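Mars 2026

Le présent billet rend compte du premier hiver de la bibliothèque de prêt d'Althorpe, ouverte en décembre dans l'ancienne salle de lecture Ardeleanu. Le fonds compte 1 015 ouvrages, dont 35 en gros caractères. Il demeure accessible sans inscription préalable. 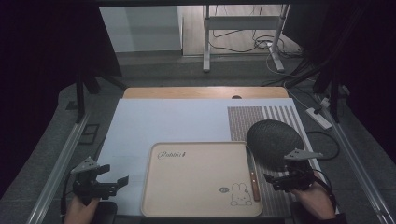
## Conditions de prêt

La durée du prêt est maintenue à 35 jours. Les albums destinés aux jeunes lecteurs peuvent être renouvelés une fois, sauf réservation en cours – la demande reste forte pour les récits d'animaux.
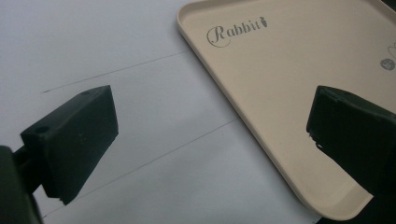

Les retours s'effectuent au comptoir. Un don de 500 volumes, provenant de la maison Revudley, est en cours de catalogage ; les titres en double seront proposés à la bibliothèque d'Indunum. Les romans seront traités en premier, puis les ouvrages d'histoire locale.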